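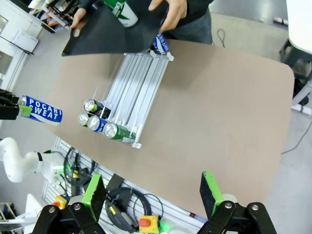
A practice run on the can-sorting table, with cans in the white rack and one held in the gripper of an arm.

The Bradside Shelf Challenge is a student robotics project and yearly contest run at Bradside Technical College in Notville. Student teams program robot arms to pick up drink cans and place them in a sloped rack of the type used in store coolers. The project grew out of an evening club and is now also offered as a one-semester course. It is often called simply "Shelf" by those who take part.

History
The club was started by Volker Mühlbauer, an instructor in the college's machine shop program, who wanted a task that students could begin without much background in math. The first version used wooden blocks and a single arm. Blocks were dropped after one season, as teams found them too easy to grip and the runs too much alike. Drink cans replaced them, and a gravity-feed rack was added at the suggestion of Suha Khalaf, then a second-year student, who had worked in a grocery store.

The course version was approved two years later. Enrollment was 13 students in its first semester. In the years since, 219 students have completed either the course or a full season with the club. Khalaf returned to the college as a lab instructor and has written the contest rules since then.

Task and equipment
The task is carried out on a tan-brown table with rounded corners. The rack is white, with parallel rails that form several lanes. A can laid at the upper end of a lane is meant to roll down to the stop at the lower end. Both full and empty cans are allowed, but a team must declare which it will use before the run.

The grippers have two black fingers with lime-green pads. A camera mounted near the gripper gives a close view of the cans, and teams may use it as their only source of images or combine it with others. Emergency stop buttons are mounted low, beneath the level of the tabletop. Students must pass a short safety check, including use of the stop, before they are allowed to power an arm.

Cans come in mixed colors and labels. Blue-and-white Pocari Sweat cans are among those used, along with cans with green and white labels. Programs that find a can by its color tend to do badly when brands are mixed, and most teams move to methods based on shape by the middle of the season.

Contest format
The contest is held at the end of the spring semester, with a practice meet in December. Each team has six minutes for a run. Points are given for every can that comes to rest in the correct lane. A can that falls off the table costs points, and a can placed on end in the rack scores nothing. Team members may not touch the cans or the rack once time has started – a rule added after disputes in the third season.

Handing a can from one arm to another earns a bonus. The bonus was doubled under the current rules, which took effect on Fri 5 March, and two-arm programs have become more common.

Notable teams
Skostotby, a team led by Ye-seo Yoon, won the contest twice in a row with a slow program that paused before each release. Its method of lowering the can until it met the rails was later copied by other teams and is now taught in the course. Demissie, a team formed by Henok Worku and Valter Pinheiro, was the first to complete a handoff in a contest run. It placed second that year after losing points for two fallen cans.

See also
Pick and place
Robot end effector
Student robotics competitions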